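Learning to love the slow bus to Vunthorpe

November 3, 2025

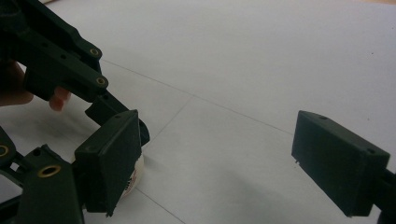

I have been meaning to write about the bus for ages and kept putting it off, mostly by reading on the bus. But I promised Ravindran I would, and he has asked me twice now, so here goes!

The 261 leaves from outside the old post office at 17 minutes past the hour and takes 60 minutes to reach Vunthorpe. The train does it in under half that. I took the train for years and could tell you almost nothing about the country in between, apart from the backs of some warehouses and one very long fence. Then in August they closed the line for works, I grumbled my way on to the bus with everyone else, and by the second week I was hooked. The trains are running again and I'm still on the bus.

Start with the top deck, front left. You get the hedges right up against the glass (mind your nerves the first time a branch whacks it) and you see over all the walls you've spent your life walking past. There are some glorious vegetable gardens behind the terraces at Ledov Road, one with beans trained up what must once have been a child's climbing frame. I watched those beans go from flowers to great fat pods, and I was properly sad when they came down.

After the terraces it climbs. The driver drops a gear at the chapel, everything rattles, and then you come over the top and there's the whole valley, with the river doing its silly loops. On a clear morning you can pick out the water tower at Vunthorpe. On a foggy one you can see nothing at all and I like that nearly as much, because the whole deck goes quiet.

Then there are the stops. I love a stop with a good name and the 261 has plenty: Sastry Corner, Cold Bath Lane, Upper Bit. Upper Bit! There is no Lower Bit, I've looked on the map. Sastry Corner is named after a grocer's that used to be there, according to the woman who gets on with the two whippets. She also told me that the road used to flood so badly each winter that the bus went round by the quarry, and that people brought sandwiches in case.

I've had more chats on that bus in three months than in all my years on the train. I've been given a recipe for green tomato chutney (very good, go easy on the cloves), a tip for getting candle wax out of a tablecloth, and firm views on where to buy boots. Ravindran Nambiar, who I knew only as the man with the enormous flask, turned out to have grown up two streets from my gran. He remembers her dog! We now save each other a seat.

If you fancy trying it, a few bits I've picked up. Sit on the left going out and on the right coming home. Take a jumper, even in summer, as the top windows don't all shut. The day ticket is 540 pence, which is a funny way of writing it but that's how it appears on the sign, and it also covers the little bus down to the reservoir. And do get off at the chapel once and walk the last stretch up to the ridge. There's a bench at the top and a Polar ice cream sign still screwed to the wall of the old kiosk, though the kiosk itself has been shut for years.

Next I want to try the evening one, the last bus back, when all the lights are on in the valley. Ravindran says to bring a flask.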